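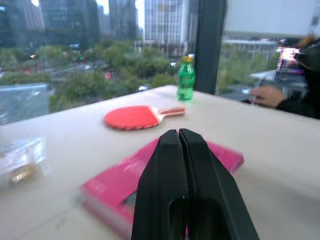 2 min read

Re-gluing a loose page in a paperback

Updated 14 Jan 2020

A single dropped page can be put back with a method called tipping in. It suits perfect-bound books, where the pages are held by a strip of glue along the spine. Sewn bindings need a different repair.

You need PVA bookbinding glue, a fine brush, wax paper and a flat weight. We use Tisley PVA, thinned very slightly with water.

1. Open the book at the gap and brush out old glue flakes. Do not pull at the neighboring pages.

2. Check the fit of the loose page. If it sticks out past the others, trim 1/16 inch from the spine edge.

3. Mask the page with scrap paper, leaving a thin strip exposed along the spine edge. Brush glue on the strip – less than looks necessary.

4. Set the page in the gutter and line up the top edge first.

5. Put wax paper on both sides of the page, close the book and add the weight.

Leave it for about 11 hours at normal room temperature. In humid weather, such as August in most of the country, double that. Remove the wax paper before reading.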